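4.2 Tidying the nightstand

We come now to the task that gave us the most trouble and, if we are candid, the most pleasure to watch. The robot is asked to clear a small bedside cabinet into its drawers, and it is told so in a single plain sentence, with no list of the objects and no hint as to which drawer should be used. We had first tried the Plonarell planner on its own, as in Section 3, and found that it would happily settle on a drawer and then forget its choice as soon as the arm came between the camera and the furniture. Bárány, our memory layer, was written with exactly this weakness in mind. It keeps a short running note of what has been picked up, where it was meant to go, and whether the last look at the cabinet agrees with that note.

Objects of very different stiffness were chosen on purpose. A remote control keeps its shape whatever one does to it, and a paper bowl very nearly does, but a snack bag takes a new shape each time the fingers close on it, and the grasp has to be planned afresh.
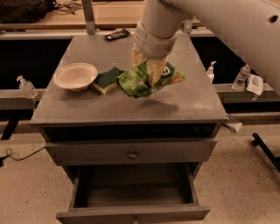
Each trial was allowed to run until the policy declared itself finished or a person stepped in. We trained on 1,000 demonstrations gathered with the Flulon teleoperation kit over the whole of June, most of them by Selma Begović, whose patience with the lower drawer we should like to acknowledge warmly. Of these, 100 were set aside and never shown to the policy, so that we might have something honest to tune against. The evaluation proper was made up of 30 trials for each of the two policies, with the starting positions drawn from the same list so that neither had the easier morning.

A word on scoring, as readers of our earlier report on the Clarton kitchen tasks did ask. We count an object as put away only when it lies wholly inside a drawer and the fingers have let go of it. A bag resting half in and half out scores nothing, however close it may look — a strict rule, and one we argued over for rather a long time before keeping it.
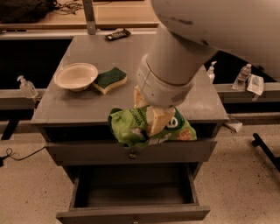
Figure 2. The nightstand task during a rollout.

The failures were more instructive to us than the successes, and we have tried to sort them by the step at which things first went astray rather than by how they ended. Most belong to what we call drawer confusion, where the plan names one drawer and the arm works at the other. It is a natural enough mistake with a cabinet like ours. The lower drawer may stand fully open and empty while the green bag hangs over the front edge of the top, partly in the opening of the upper one, and a policy that judges only by what is nearest the fingers has little reason to look further down. Bárány helps here by comparing its note with the next clear view, though it can do so only once the arm has moved aside, and we would dearly like that check to come sooner. A second and smaller group concerns soft objects pressed against one another, for which our grasp model has no proper notion of contact at all. We return to both groups in Section 5, where the same policies are tried with the cabinet turned a little to one side.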